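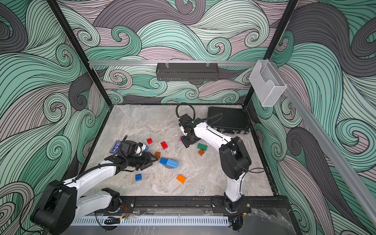
Two-arm block cell: setup and maintenance FAQ

Maintained by Giang Phùng. Last revised 30/09/2019.

Which bolts do I check before a shift?
The ones holding both bases to the front mounting bar. Use the torque driver on the Avska cart, set to 8 Nm. If a bolt turns before the driver clicks, tighten it and rerun the home routine on that arm.

The left wrist camera lost its calibration. What now?
Clear the floor of blocks and run the wrist calibration from the Trerolari menu. It takes almost 11 minutes. Do not touch the camera housing while it runs. If the result is rejected twice, tell Pramila Bhatia.

How much slack should the wrist cables have?
Enough for a full turn of the wrist in each direction with no pull at the connector. Jog the arm at low speed and watch the loop over the gripper — it should never cross the jaws. Retie at the upper link, never at the wrist itself.

Can I swap the wallpaper for a plain panel?
Not without a new camera baseline. Logs taken with different backgrounds are kept in separate folders.

One jaw closes late. Is the gripper worn?
Check for grit in the slide first. Power down, wipe the slide with a dry cloth, and cycle the jaws by hand. If the lag remains, replace the gripper and mark the old one with its serial number and the date.

Do the blocks have to start in set positions?
No. Scatter them near the center, within reach of both arms. Keep them off the vented panel at the front. Joined blocks are allowed.

An arm stopped with a joint fault. Can I restart it?
Support the upper link by hand before you release the brakes. Move the arm clear of the other one, then reset. Joint temperature must read under 64 °C. The limit was raised in August, so ignore the older Rustent sheet.

Where do spare parts come from?
Cables and jaw pads are in the Arroyo cabinet, second drawer. Base joints are ordered through Hugo Vidal — allow 8 working days.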